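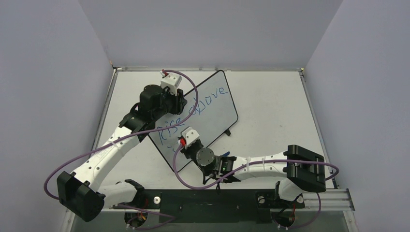 Home | Opinion | Courts | Local | Archive

Let the gravel case be heard in the evening

September 8, 2018

I sat through all of the Semska Township zoning appeal in July, and I'd do it again tomorrow! Ultovico wants to dig gravel on 40 acres behind Kopecký Road, the township said no, and now a judge gets to sort it out. What a thing to watch. Hemant Thakur argued for the township with one thin folder and a county map, and he was terrific.

But I counted 13 people in seats built for 55, on a case that touches every well on our side of the creek. Hearings start at 9 in the morning, when most of the road is at work. Settimio Pellegrini closed his shop for the day to be there (and lost a day's pay doing it).

So hold the next one at night. The school board meets at night and fills the room. Judges can set their own calendars, and the clerk told me an evening session only takes a request from either side. Ultovico, Mr. Thakur, one of you please ask!

We use cookies to improve your visit. Accept | Settings

Related
Vodo water district posts new well test results
Township budget hearing moved to the library
Letters: gravel trucks and the creek bridge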